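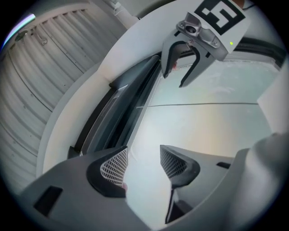
# Demavano window notes

We use cookies to remember your settings. Accept / Manage

README for the window and sill set, part of Demavano. Written fast, will tidy in January. Questions to Rokeya Cassim or Lutfa Sarkar.

## What's in it

- 1,024 clips total, wiping and tidying at windows
- 439 of those are sill only (bottles moved, ledge wiped, things put back)
- 2 sites, Skerholm and Pomton. Ribbed metal wall = same room as the window, keep them together

## Labels

One line per clip. Short verbs: wipe, lift, put back, open, close. Use "sill" for the ledge, not "shelf" or "counter". Frosted glass and clear glass get seperate tags, cleaning marks show up differently on each.

Bottles: say spray bottle if it has a trigger, otherwise just bottle. Don't guess contents.

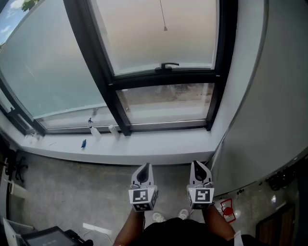
Sill with spray bottle (blue trigger) and white bottle, upper pane tilted open.

Tilted pane is tagged "open" even if only a little. Latch gets its own tag when you can see it. Cords go under "other", same for small stuff you can't name.

## Known problems

- Pomton sill labels were done twice, second pass by Menaka wins
- bright glass washes out in some clips, left in
- "put back" used loosley before the label change, check if order matters to you

## Files

labels.csv, notes.txt, splits/. Max 1,000 rows per labels file so there's a labels_b.csv too.

Last updated: 11 May 2026

Comments (3)

Yanti Tambunan: is labels_b meant to have a header row? mine doesnt

Rokeya Cassim: no header, same columns as the first one. will add

Ashraful Pathirana: frosted tag missing on a few Skerholm clips, sent Lutfa the list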